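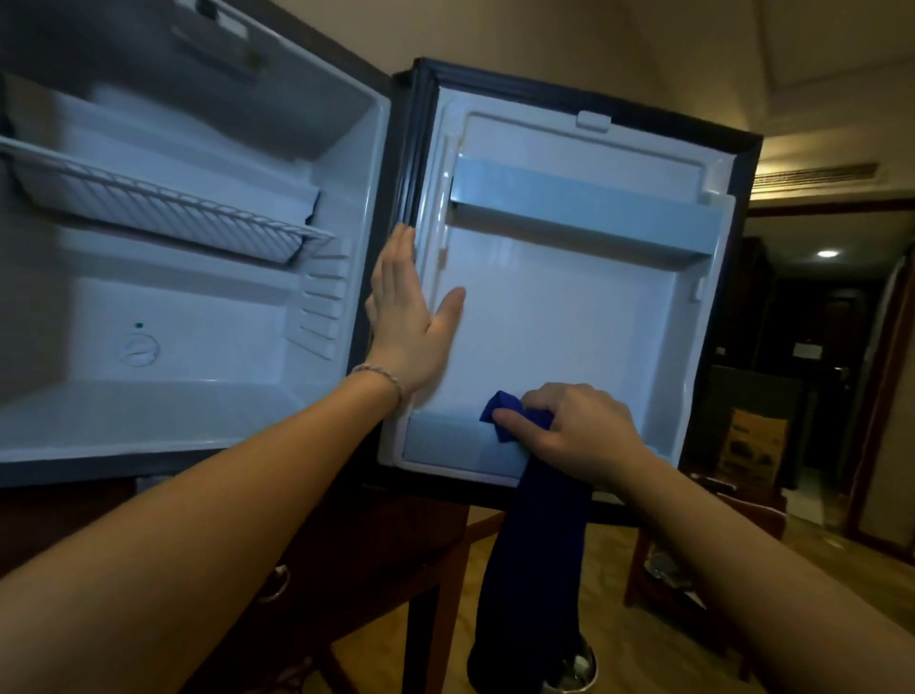
Room Cleaning FAQ: Fridges, Safes and Desks

I clean guest rooms at the Holanda, and I get asked the same stuff over and over by new hires and by guests who catch me in the hallway. So I put my answers on one page. Other places do it differently and that's fine!

Do you really clean the mini fridge every time?

Yes, every checkout. The door bins are the worst part (soda rings, mostly), so I start there with a damp cloth and a drop of dish soap, then do the wire shelf and the floor of the cabinet. I hold the door with my free hand while I wipe or it swings right back at me. Don't forget the rubber gasket. Crumbs love that thing.

Do you change the temperature dial?

I set it to the middle and leave it. If a guest has cranked it all the way up you'll usually see frost in the little freezer part, and then I switch the fridge off and come back to it last.

Can I use glass cleaner inside?

Please don't. It stinks up the whole fridge and the next person's leftovers will taste like it.

What about the safe? Isn't that off limits?

If it's locked, I don't touch it except to dust the top. If it's open and the guest has checked out, I wipe all of it, sides too. Ours just sit on the furniture, so I tip the safe up a bit with one hand and get at the panels with the other. They're heavier than they look, so keep a good grip on the top corner. Dry cloth on the keypad, always.

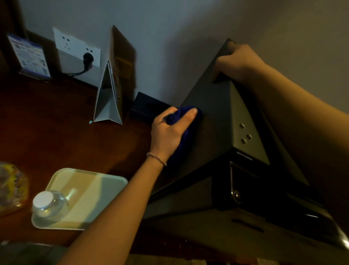 What do you do with stuff left on the desk?

Guest still staying? I wipe around it. Water bottles, snacks, chargers, I only lift what I have to and it goes back in the same spot. After checkout, half-empty bottles get tossed and anything that looks like somebody might miss it goes in a bag with the room number. (Room 409, if you're missing a phone charger, call the front desk!)

Which cloths do you use?

Blue microfiber, the Osico ones. I go through five on a busy floor. One for the fridge, another for the desk, and bathroom cloths never leave the bathroom. I fold mine into a pad for flat surfaces and bunch it up for corners and around cords.
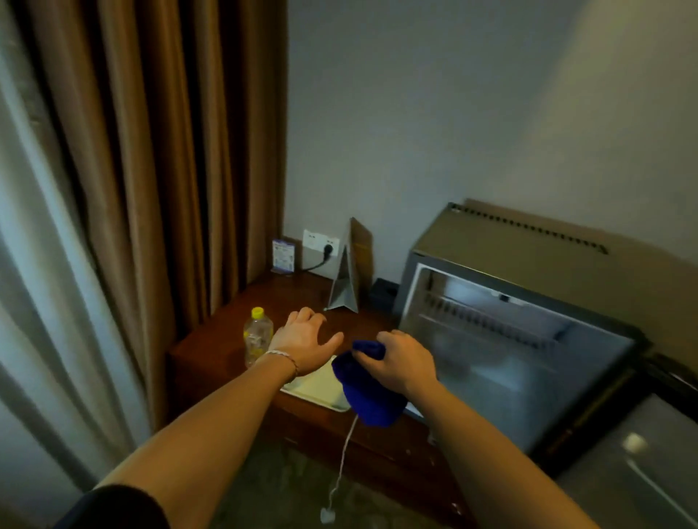 Does dark wood need polish?

Nope. Barely damp cloth, then dry it off. Polish leaves streaks and the tent cards stick to it.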